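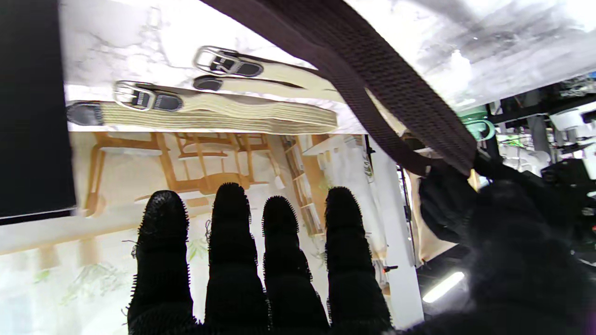 Belts that don't need holes – what's everyone wearing?

marcela_s
I've dropped a bit of weight over the winter and every leather belt I own is now either on the last hole or past it. I've been going at them with a hammer and nail, which looks awful. Thinking of switching to woven, where the prong goes through the weave wherever you want it. Do they hold up? I walk to work and I'm on my feet until 6 pm, so I don't want to be hitching my trousers up all day.

Ludmila Č
Wore one for years and loved it, but they stretch. Mine started out fine and ended up with a tail hanging halfway to my knee (okay, not quite, but it flapped). Buy a size down from what you think you need!

hudec_hiker
Disagree with Ludmila. The cheap elastic ones stretch, sure. A tight cotton weave hardly moves. My Bravton has done some 2,000 km of trail with me and it still sits where it did the first summer. Things I'd look at before paying:

1. The tip. Raw webbing frays, so you want it capped or bound with something solid.
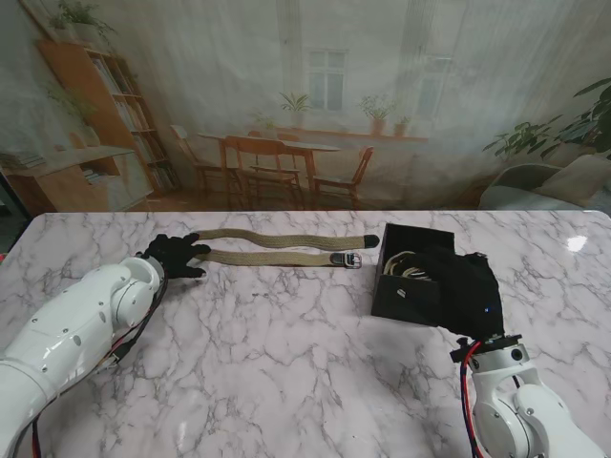 2. The bit where the buckle joins on. If it's only glued, walk away. Stitched right through is what you're after.

3. The colour. Khaki hides dust. Cream doesn't, ask me how I know.

Awuor M.
Point 2, yes. Mine let go at the buckle in the middle of a grocery store lineup and I had to shuffle out to the car holding my jeans with one hand and a bag of oranges in the other. The weave was perfect, I've still got it tying up the tomato stakes.

Ludmila Č
@hudec_hiker mine WAS cotton. Maybe I just pull harder than you do.

hudec_hiker
Maybe! Do you always prong it in the same spot? That opens the weave up. Move it over a strand now and then.

marcela_s
Okay, going with khaki, one size down, stitched buckle. Is it daft to wash them?

Ludmila Č
Cold water in the sink, dry it flat. Never hang it by the buckle – that's probably what did mine in, now I think of it.

Comments (2)

Manouchehr: A cobbler will punch a clean hole in your leather ones for pocket change. Keep both kinds.

oľga_st: Still using my dad's from the eighties. Grey now, used to be navy.

Contact the moderators | © Skudum Forums | Back to top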